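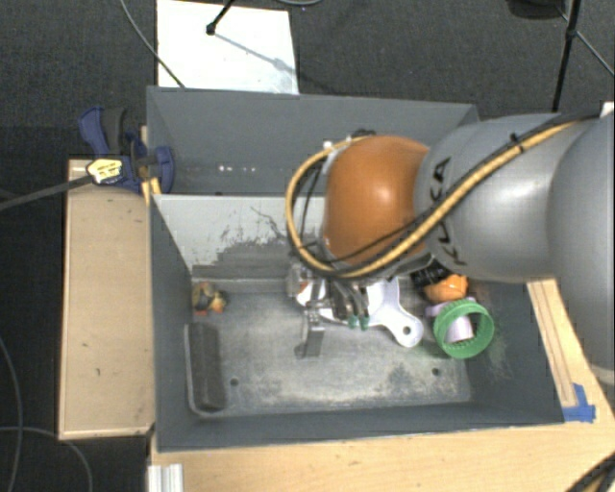
What does a thing like that cost to run, and does it ever pick up the item you wanted? A visitor asked us both at the last open evening, in one breath, and since they come up every time we have put the answers on a page.

Ninico bin picking build – frequently asked questions
Last updated 2024-12-20

What is Ninico?
A bin picking build in the shared workshop at Galmont. The arm reaches into a bin of mixed junk, takes hold of something and moves it to the bin behind. Then it moves it back. We are aware of how this sounds.

Well, what does it cost to run?
Less than the coffee. The controller draws 421 watts while we stand there arguing about grasp angles, and somewhat more when the arm is doing anything.

And does it pick up the right item?
It has made 1,656 attempts so far. In the latest batch of 122 it was asked for specific items, and it did well on anything block-shaped. Rings it treats as a personal insult. Cups are fine until they end up inside a ring.

Is that a real industrial arm?
Yes, a KUKA, bought used. Groteo handled the sale and the delivery, and left it on the wrong side of a door. If you are planning something similar, measure your doors.

Why is the bin so scratched?
Fingertips. Early on we had the floor height set too low, and the gripper spent an evening sanding plastic. We kept the bin. New ones cost money and would look the same by March.

Why clamps and tape? Couldn't you bolt it down?
We could, and then we would want it 2 centimeters to the left. The clamp holds the bins against the board, and the blue tape shows us if anything has crept. There is a proper fixture drawn up. It has been drawn up for a long time.

Why does the hose have such a big loop in it?
The wrist has to turn, and a short hose objects. Ours is long enough for the full turn and loose enough to get in front of whatever you were trying to look at. We tried a tighter route and pulled a fitting out.

Where do the objects come from?
Kitchen drawers and toy boxes, mostly. We like handles, holes and awkward curves. Please don't bring glass, anything with a battery in it, or anything you'd be sad about.

Can I use it?
Members can, after the safety session. You stay outside the marked area while the drives are on, one person holds the pendant, and that person does not also hold a sandwich. Guests are welcome to watch.

Do you share the code?
The grasp planner is on the workshop server under the name Witkowska – read the notes first. The calibration script works on our table and makes no promises about yours.

Something's beeping. Is that bad?
Short beeps, no. One long one, press the red button and come find us.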